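The long table and what has been living on it

I promised myself that once March came round I would sort out the long dark table against the wall, and I have now made a start, which for me is worth a whole blog post. Those of you who have been reading since the Prellbridge days will know how I am with flat surfaces. If a thing can be put down, I will put it down, and then I will put something else down next to it and go and make a cup of tea.

It's the paper that gets me. Leaflets, cards, bits of folded this and that, all of it far too nice to throw out on the day you're given it. Jean Rutherford once told me she keeps a single shoebox for that sort of thing and when the lid won't shut she has an evening of it with the radio on. I tried the shoebox. I now have a shoebox on top of a cupboard and just as much paper on the table!

So I began at the left-hand end, at 10 in the morning, with every good intention.

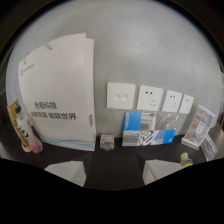 The left-hand end, with the tall white stand, the tape and the bottle, and all those sockets along the wall.

I'm very fond of the white folded stand, I must say. It's only paper and it has a crease down near one edge, but I like the pale blue wave along the bottom and the black Chinese lettering across the middle, and it does give that end of the table a bit of height. It stays. The gold and brown one leaning on the wall can stay too, at least until I've found somewhere better for it. The roll of tape ought to go in the drawer with the scissors, where I might have some hope of finding it when there's a parcel to wrap — Nelli Saarinen is still waiting for hers, and I'm sorry, Nelli, it is coming.

The sockets are the other thing. It seems a shame to have a whole row of them and then pile things up in front, so my plan is to keep that stretch as clear as I can and move the reading lamp over from the other room. I'd like a little tray as well, something shallow for the small bits, and I've been looking at one from Brukmont but can't decide on the size.

Tomorrow I'll do the middle, if my back allows.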